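Brirkden Workshop Notes
Bench tips: when a gripper drags a wire
Last changed 10th September

We run a pair of bench arms for sorting small wired parts into trays. In August one of them closed on a solenoid, lifted, and took the leads of the part beside it along for the ride. The second part caught on the tray wall, the arm kept pulling, and a lead came out of its coil. The Erarine controller logged it as a good pick. It had run 246 picks before that one with no stop, so we weren't watching closely.

What follows is what we changed. Most of it costs nothing.

Stop first, then look
Press the stop button before you reach in. A paused program is not a stopped arm. Ours will carry on from pause as soon as the software thinks the way is clear, and a hand moving out of the tray can look like a clear way. If a part is stuck in the fingers, hold the part, then open the gripper at the slowest setting. Don't twist it out. The fingers won't mind but the lead will.

Lay the leads one way
Wires that cross are the main cause of a double pick. Put the parts in so the leads all run toward the same wall of the tray and don't pass over another part. If they came to you in a tangle, spend the time on it before the run. Harnesses with branches go in a tray of their own, spread out flat.
Fewer parts per tray is better than more. We used to fill them. Now if two parts touch, one comes out and waits.

Number the parts with a marker
Write the number on the flat metal face, where you can read it with the part in the fingers. After the fault we couldn't tell which solenoid had been pulled and which had only been nearby, so we tested the lot. Use a permanent marker and let it dry. Labels on the coil wrapping slid off for us.

Check the finger covering
Grip padding wears at the tip first. Once the edge goes ragged, a thin wire can slide under it and stay there when the fingers open. The arm moves off and the part follows. Run a scrap piece of wire along the edge at the start of the day. If it hooks, trim the loose bit or put on new covering. Clean the old glue off with alcohol and a rag, and leave it until it stops feeling damp.

Watch the arm's own cable
The loop near the wrist needs slack, but slack hangs down. Move the arm by hand to the lowest corner of each tray and see where the loop goes. If it brushes the tray edge, tie it a little higher and try all the corners again. Ours had worked its way down over the summer – nothing had come loose, the ties had just slid.

Set the force lower than you think
Ours came set at 52 on the controller's scale. We brought it down to 8 for anything with a bare lead. It drops a part now and then, and a dropped part can be picked up. These numbers belong to our controller, so don't copy them onto yours. Start low and go up until it holds.

Put suspect parts aside
Anything that was pulled goes in a separate box with a slip saying what happened. A lead can look fine and be broken inside the sleeve. Put a meter on the coil and bend the lead gently while you watch the reading. If it jumps, bin the part. The Gamine box on our shelf was full of maybes for a long time, which helped no one.

Keep the drop spot flat
A sheet of plain paper in a metal tray makes a good drop spot. Small nuts show up on it and parts don't skate off. Change the sheet when it curls, as a raised corner can catch a finger on the way down.

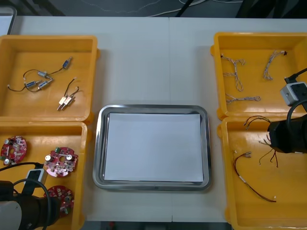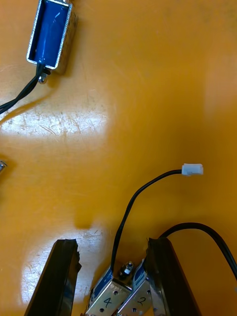

Can I free a caught wire by hand if the arm is only holding still?
Only after the stop button is in. An arm that is holding still may be waiting on a timer or a sensor, and it will close or lift without a warning. Press stop, wait for the light on the controller to change, then work the wire loose with one hand under the part.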